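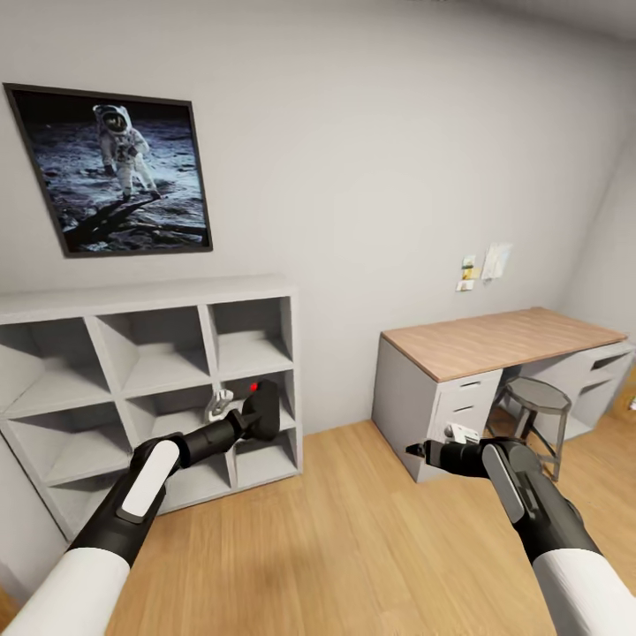

Fixing a cube bookcase to a stud wall, fixings and position

I need to secure a tall cube bookcase to a plasterboard wall and would like a second opinion on the fixings before I drill. The wall is a partition, 12.5 mm board on metal studs, with no timber noggins as far as I can tell. The bookcase is light grey, three compartments wide, with a framed picture of an astronaut on the wall over it, and I would like to keep the picture where it is. Nearly all the compartments are empty at present, but they will be filled with box files and bound journals. The unit came with one L bracket and a short screw, no plug. The floor is oak and I do not want to fix into it.

Specifically: is one bracket enough, and will a plain plastic plug hold in 12.5 mm board? The studs do not line up with either side of the unit. I have a detector but it gives a different answer each time I pass it over the same place.

Posted by Triltix

One bracket is not enough for a unit of that width. Use 2, one near each end of the top panel, and screw into the thickest part of the panel. Many of these units have a hollow top with a paper core and solid material only along the edges, so a screw in the middle of the panel will pull straight out. Tap along it and listen for the change.

Plain plastic plugs are not suitable. They rely on expanding against solid material and plasterboard crumbles around them. In order of preference I would use:

A metal stud, with a self-drilling screw through the board into the steel.
A spring toggle or a metal cavity anchor, set with the proper tool.
A nylon self-drive fixing, for light loads only. I would not use one here.

If the studs fall in the wrong place, fix a timber batten to the wall across two of them and screw the brackets to the batten. The batten can sit just below the top of the unit, behind it, where it will not show. You will lose the thickness of the batten at the back, so check that the gap is acceptable.

For finding metal studs, put the detector away and use a small strong magnet on a thread. It will catch on the heads of the drywall screws. Mark 3 of them in a vertical line and you have the stud. Check for cables before drilling, particularly directly above or to the side of any socket.

Put the heavy files in the bottom row. This makes more difference than people expect.

Posted by Kakakhel

I used grip adhesive on mine and it has been fine. No drilling.

Posted by Buseck28

I would not follow the adhesive suggestion. Adhesive bonds to the paint or the paper face of the board, and the face comes away from the core under load. It is also very hard to remove later without damaging the wall.

I agree with the batten. One addition: skirting. If the unit stands against a skirting board it will lean away from the wall at the top, or leave a gap that a short bracket cannot bridge. Either scribe the back of the sides to fit over the skirting or choose the batten thickness to match it. Mine came out level with an offcut of planed softwood and a single washer behind each bracket. Check the floor with a spirit level first and pack the front edge if it runs downhill.

Posted by Hidano322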